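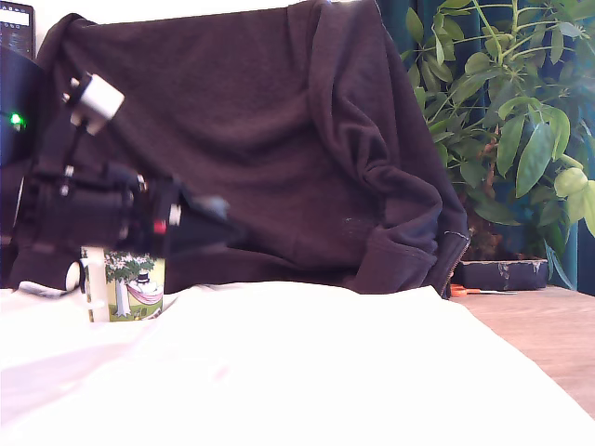
Gralside sorting room reopens with new table rules

The Gralside reuse center reopened its sorting room on 02/08/2024 after a change in the way household goods are checked and priced. Clothing and small items had been handled in separate rooms. Both now go across the same tables.

The center took in 3,739 items last year, according to manager Chaimae Lamrani. Of these, 427 were mugs and other drinking vessels. Hooded sweatshirts and similar tops came to some 800.

"A white cloth goes down before anything else," Lamrani said. "Marks and lint are easier to find against it, and the wood underneath stays clean."

Garments are checked along the seams first, then at the cuffs and hem. Grey brushed fabric takes the longest, as worn patches are hard to tell from the normal texture.
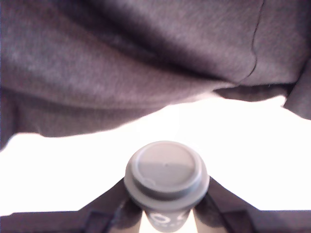
Drop-off and storage

Donations are accepted at the Kamel Street entrance. Mugs should be wrapped singly and clothing folded, with pockets emptied. Scissors must be handed over at the desk.

Lahcen Zaki, who runs storage, said the shelves hold 2,000 items. Overflow will go to the Imlow site until the end of February.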